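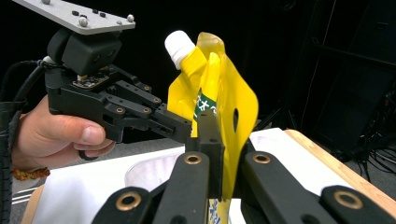
Why is a pouch soft, and why can it still stand up? Many things in your home come in a pouch today: soap, shampoo, fruit puree, even soup. A pouch is a bag made of thin plastic film. Some pouches have a small tube on the top, and we call this tube a spout. Look at the yellow one. Its spout sits on the top left corner, and a white screw cap closes it. The film is shiny and full of folds, but the pouch is standing upright.

Home Kids Explain Kitchen Water Animals Ask Us

Print this page | E-mail to a friend
13 comments | 815 shares

By Enda Ó Gríofa
Nov 20, 2022

Many thin sheets in one

Take a plastic shopping bag and try to make it stand on the table. It falls down at once. The film of a pouch is stiffer, and the reason is that it is usually made of more than one layer. The layers are glued or pressed together so well that you cannot separate them with your fingers. Each layer has its own work. The outside layer carries the colors and the words. An inside layer touches the soap or the food, and it must melt a little when the factory heats it, so that two sides can join together. Between them there can be another layer which keeps air out. Air is bad for many foods — it changes the taste and the color.

The secret at the bottom

Now find a stand-up pouch in your kitchen and turn it over. Please check first that the cap is closed! On many pouches you will see an extra piece of film at the bottom, folded inside like the letter W. This fold is called a gusset. When the pouch is filled, the weight of the liquid pushes the gusset open, and it becomes a kind of foot. When the pouch is almost finished, the foot has less weight on it and the pouch can fall over more easily.

Why the spout is hard

The spout must be hard because the cap has to turn on it. If you screw a cap on something soft, the soft part turns together with the cap and nothing closes. The screw lines on the spout are called a thread. They go around like a road going up a mountain, and the cap travels on this road until it sits tight.

Some spouts are in the middle and some are in a corner. A corner is good for pouring. When you tip the pouch, all the liquid runs down to the corner, like children running to one door, and not much stays behind.

What is a refill?

My aunt in Lurkerville buys her hand soap in a bottle only one time. After this she buys refill pouches of a soap called Lilar, and she pours them into the same old bottle. The bottle has a pump, which is made of many small parts, even a metal spring. It would be a pity to throw it away each time. An empty pouch is also very flat, so it takes little room in the bin.

But there is a problem. Because the layers are different plastics stuck together, it is difficult to recycle them. In some towns you can bring pouches to a special box in a shop, and in other towns they go in the normal trash. Ask an adult what the rule is where you live.

Try it at home

You need an empty, washed pouch with its cap, a cup of water, and a sink.

Pour the water into the pouch and close the cap. Stand it up next to the sink. Press the sides gently and feel how the water moves to another place. Then open the cap, tip the pouch slowly, and press from the bottom up. Watch what the film does when the water goes out. It gets folds, and the folds stay, even if you try to make it smooth again.

Next do the same with a hard plastic bottle. When you tip the bottle, it says "glug glug" — this is air going in to take the place of the water. The pouch can be much more quiet, for its walls simply come closer together.

Words to remember

Film: a very thin sheet of plastic.
Gusset: the folded piece which makes the foot.
Spout: the small tube where the liquid comes out.
Thread: the lines that hold a screw cap.

Next in Kitchen: Why does a jar lid go "pop"?

Print this page | E-mail to a friend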